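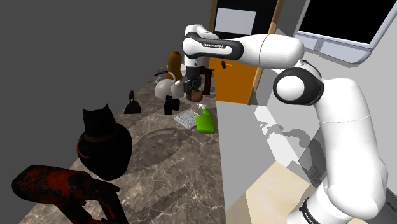
Testing Grippers Before the Hardware Arrives

2021-09-13

Print this article | E-mail this article

When the Travivmont laboratory set out to choose a new gripper for its kitchen program, it began in simulation. Two designs, the Rutach and the Ojala, were run through 394 trials on a modeled arm before any purchase order was signed.

The trials took place at a long stone countertop set with unrelated household items. A kettle with a thin curved handle, a green spray bottle with a trigger nozzle and a large black vase ask very different things of a pair of fingers. The laboratory chose such shapes on purpose. Most published comparisons, its report notes, rely on blocks and cans.

Approach angle proved to be the main concern. With the gripper pointing straight down, small rounded objects were reached easily by either design. Handles were harder. The Ojala has wider fingers and touched neighboring items in 161 trials, most often when the kettle stood close by. The Rutach did better in tight spaces but lost its hold on heavier pieces.

Both grippers were driven by the same controller, Boltari, with identical speed limits. The laboratory changed the lighting between sets, as shadows on veined stone had misled its vision software in March.

Physical testing will follow with 6 of the original objects. The laboratory has not yet stated a preference and expects the vase to remain difficult for both designs.

This site uses cookies. By continuing to browse, you accept their use.

Contact us | Copyright 2021. All rights reserved. | Back to top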